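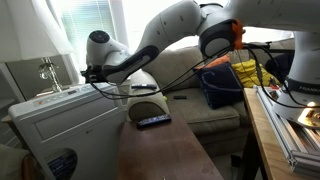

Should I sell my bond fund before rates go up again, or sit tight?

Posted by Laine Kazlauskienė

Hello all, I've been reading this board for a good while but have never posted, so please be gentle with me. I'm hoping someone can talk me through something that has been bothering me since June.

When I left my old job at Surkis I moved my pension pot over to Zatholm, and because I'm a nervous sort of person I put a fair slice of it in their medium-dated gilt fund. The leaflet made it sound like the sensible, boring choice, and boring was just what I was after! I'm 48, so I won't be touching the money for years yet, but I don't like watching it jump up and down.

Well, I logged in the other evening and the fund is showing 163 pounds less than I paid in. I know that isn't a fortune to some people, but I honestly thought bonds only ever paid you interest and gave you your money back at the end. My brother-in-law says it's all to do with yields going up, and that I should get out now and put the lot in cash until things settle. When I asked him how higher yields could possibly lose me money he went a bit vague and started talking about his mortgage.

So I have two things to ask really. Why does the fund go down when yields go up? It sounds the wrong way round to me. And would moving to cash be daft? The cash option inside the Zatholm pension pays a little interest but not a great deal, and I'd have to fill in a switching form (I've printed it off, it's sitting on the kitchen worktop looking at me).

Thank you in advance, and sorry for going on.

gilt_edged_gran

Hello Laine, and welcome! You haven't gone on at all, and it's a question that catches out plenty of people who have been investing for years.

Let me try the yields part first. Say you buy a bond for 1000 pounds and it pays you 30 pounds a year. A bit later, new bonds come out that are much the same but pay 40 pounds a year. If you now want to sell yours, who is going to give you the full price for it when they could have one of the new ones? You would have to drop your price until your 30 pounds a year looked like a fair deal again. The payments on your bond haven't changed one bit - it's only the price somebody else would give you for it that has fallen.

If you held that single bond to the end, you'd still get your 1000 back, provided whoever issued it was good for the money. A fund is slightly different, and I think that's where leaflets let people down. The fund holds lots of bonds and keeps buying new ones as the old ones are sold or come to an end, so there's no one day when you get your original sum back. Its price each day simply reflects what all those bonds would fetch.

The cheerful side is that as the fund buys newer bonds it gets the higher rates. So a fall in price today usually comes with a better income from here on, and if you leave it alone for long enough the one can make up for the other. How long depends on something called duration, which you should find on the Zatholm factsheet, normally as a number of years. If it says six, then a rise of one per cent in yields would knock the price by something close to six per cent. The longer the duration, the bumpier the ride.

As for cash, I wouldn't call it daft, but I would ask yourself when you'd go back in. I did just what your brother-in-law suggests some years ago with my Gallardo account. I had 3097 pounds in a bond fund, I took fright and moved it, and then I spent so long waiting for the right moment that prices had gone back up past where I'd sold. I was cross with myself for weeks.

If the ups and downs really do keep you awake, have a look at whether they offer a short-dated version. It will still move, only a good deal less. And do check the charges before you sign anything. I'm only a keen amateur, mind you, so if it's a large part of your savings a proper adviser would be worth an hour of your time.

tobymoss

Sell it. Rates are only going one way and anyone can see it. I'm all in cash with Brerkari and sleeping like a baby.

PennyAndAHalf

I'd take the post before mine with a pinch of salt, Laine. People were saying that rates could only go one way when I started out, and they've been up and down more times than I can remember since then. If it were so plain to see, it would be in the price already.

Gran has explained it beautifully, so I'll just add one small thing. Check whether your 163 pounds takes in the income as well. Some funds come in two sorts, one that pays the interest out and one that rolls it up inside the price (look for "Inc" or "Acc" after the name). If yours is the paying-out sort, the interest may be sitting in the cash part of your pension, and you could be less out of pocket than you think. Mine was tucked away under a separate tab and it took me ages to find it.

Do come back and tell us what the factsheet says about duration, if you can find it. It's usually on the second page, in rather small print.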